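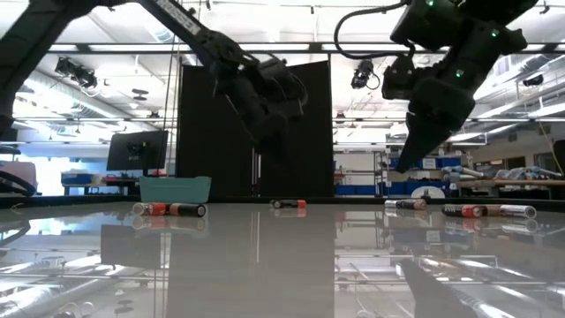 3 min read

My cousin Yatziri Ledesma can't watch a movie without deciding which snack it is. She started it at the old Surano theater when we were kids, and I've never been able to shake the habit. So this September, with the Drakthorpe film festival back in town and my couch calling, I gave in and paired the whole lineup with popcorn flavors. Yes, popcorn! Stay with me.

Vallejo, the opening-night romance, is caramel corn all the way. It's sweet, it sticks to you, and by the second hour (there's a train station goodbye that goes on longer than some marriages) you kind of need a glass of water. I cried anyway. I'd cry again.

Herkanard is jalapeño cheddar. It's a heist comedy with 47 wigs in it, according to the program notes, and Riet De Graaf wears most of them. She plays the getaway driver who can't parallel park, and she's so funny that I missed whole chunks of dialogue from laughing. Get the big tub and don't share.

Then there's the slow one about the lighthouse. Plain, lightly salted, eaten one piece at a time so you don't annoy the row in front. Yatziri loved it. I loved the lighthouse, and I had a very nice nap somewhere in the middle.

The midnight musical was my favorite, and it gets the mixed bag: butter, cinnamon sugar, a few of those chocolate-dipped ones that melt all over your fingers. The theater seats 300 and I'm pretty sure everybody in it was singing by the finale, including the guy at the concession stand, who had a better voice than the lead!

Yatziri says the musical is obviously kettle corn and that I've ruined the entire system. She's making her own list, and she wants it printed next to mine.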